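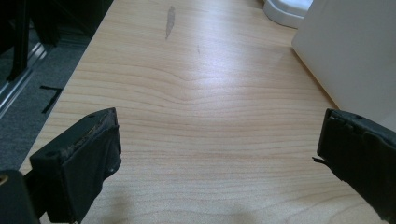 Wood grain under reflected light.

The Sequence Belongs to the Work

By Armelle Marty
May 12, 2020

When a museum takes in the archive of a photographer who is no longer living, it receives two things. The first is a quantity of objects: negatives, prints, notebooks, boxes. The second is an order, or the remains of one. Museums have become very good at caring for the first. Their record with the second is poor, and the forthcoming presentation of the Le Goff archive at Bastcombe gives us a reason to say so plainly.

The facts of the case are not in dispute. Le Goff traveled in the Drernora valley for nine years and returned with 3,281 negatives. From these the photographer chose 90 for a book, which was to carry a long poem on the facing pages, a few lines to each picture. The maquette was finished. The publisher withdrew, the poet quarreled with everyone concerned, and the book did not appear. What survives is the maquette itself, glued and corrected by hand, along with several letters in which Le Goff argues over the placing of single pictures with a stubbornness that must have exhausted the people who received them.

Bastcombe intends to show the Drernora pictures by theme. There will be a room of roads, a room of faces, a room of rivers and a room of interiors. Some of the 90 will be left out and other pictures will be added from the negatives. The poem will be represented by short extracts on the walls. The museum's published statement explains that this arrangement will help the visitor to "enter the work by many doors."

I have no wish to be unfair to the curators, whose knowledge of the archive is greater than mine. Arrangement by theme is a respectable method. It suits a survey, and it suits a photographer who worked on commission and kept no views about what became of the pictures afterward. Le Goff was a photographer of another kind. The letters speak of the pictures as verses, and they mean it in a practical way. A verse takes its weight from the verse before it. The picture of the empty ferry landing, which will no doubt hang in the room of rivers among a dozen handsome pictures of water, comes in the maquette directly after the portrait of the schoolteacher. There it is read as a departure. In the room of rivers it will be read as a landing.

It may be objected that few visitors would notice. Few readers notice where a stanza breaks, and we do not for that reason print poems as prose.
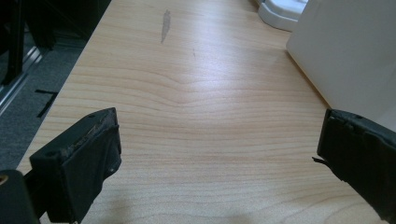

OPINION | PHOTOGRAPHY AND THE BOOK

A more serious objection concerns authority. The maquette was never printed. It bears three layers of corrections, and in places the last layer cannot be told from the one before it. Why should a museum treat an unfinished object as binding? Photographers change their minds to the very end, and a good many of them were improved by an editor who overruled them.

The point has force, and the answer is that nothing in the practice of museums requires an order to be perfect before it can be respected. Editors of literary manuscripts face the same difficulty every day. They choose a state of the text, they explain the choice, and they print the variants where a reader can find them. The result is open to challenge, and scholars do challenge it. What they do not do is cut the manuscript into lines about love and lines about weather on the grounds that the author might have gone on revising.

Photography has been slow to claim this kind of protection. Part of the reason lies in its own success on the wall. Once the single print became a thing to be framed, insured and lent, the book began to look like a secondary use of it — a place where pictures were stored between exhibitions. Yet for a great many photographers of the last century the book was the work, and the print was what one sent to the engraver. The market had reasons for preferring it the other way around. Museums are not obliged to share them.

There is also the matter of the poem. It has been treated in the discussion so far as a piece of supporting material, as though it had been hired to accompany the pictures. Readers who have seen the maquette will know that this is mistaken. The poem tells of a company of travelers who lose one another in the mountains and go on speaking as if they were still together. Some of its lines make no sense without the picture opposite. The pictures, for their part, grow sparer as the voices drop away, until the final pages show hardly anything but stone and sky. To lift four or five attractive lines and set them in large type above a doorway is to turn an argument into a motto.

The comparison with Kevberg is worth making. When that museum presented its own unfinished photographic book, it hung the whole sequence in a single line at the height of the page, with the text beneath each picture in the size in which it had been set. The room was plain to the point of severity. Critics complained that it was tiring to walk, and it was. A visitor had to begin at the door and go on to the far end, and anyone who came in halfway was as lost as a person who opens a novel in the middle. But those who walked it from the start had met the book, many of them for the first time, and the museum had kept its own voice out of the way long enough for them to do so. The thematic display came later, in September, in a smaller gallery on another floor, and gained a good deal from following the other.

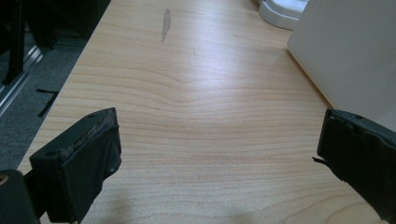
What Bastcombe Might Still Do

The plans are well advanced, and it would be unreasonable to ask that they be abandoned. Walls have been built and loans agreed. Three changes are nonetheless within reach, and none of them would be ruinous.

The maquette should be shown in full. At present it is to lie in a case, open at one spread, in the corridor leading to the room of interiors. A facsimile, placed on a table with chairs, would allow the visitor to turn the pages. Bastcombe has announced a printing of 200 copies of the catalog in a cloth binding for collectors. The money spent on that binding would pay for a facsimile several times over.

Each of the 90 pictures should carry, on its label, its place in Le Goff's order, with the lines of the poem that were meant to face it. Pictures brought in from the remaining negatives should be marked as such. At present the draft labels give title, year and dimensions, and make no distinction between a picture the photographer chose and a picture the photographer passed over. I regard this as the gravest fault in the plan. To be rejected by its own author is a fact about a photograph, and the public is entitled to know it. Some of the rejected pictures are very fine, and they will lose nothing by an accurate label.

The catalog, finally, should print the sequence before it prints the essays. I say this as the author of one of the essays.

Beyond the present case there is a question of policy that our institutions would do well to take up. Deeds of gift are drafted with great care where they concern storage, lending and reproduction. They seldom mention order. A clause of two sentences would suffice: that where the photographer has left a sequence, the museum will record it, and that any public display departing from it will state that it does so. Such a clause would tie no curator's hands. Museums would remain free to arrange the pictures by theme, by date or by size if they could defend it. They would merely have to say what they had done, as any translator says on the title page that the words before us were first written in another language.

I have heard it argued that this would burden the visitor with matters that interest only specialists. My own experience in the reading room suggests otherwise. People who ask to see the maquette tend to arrive with one picture in mind, usually the ferry landing, which has been reproduced often. They turn to it, look at it for a moment, and then turn back a page to see what comes before.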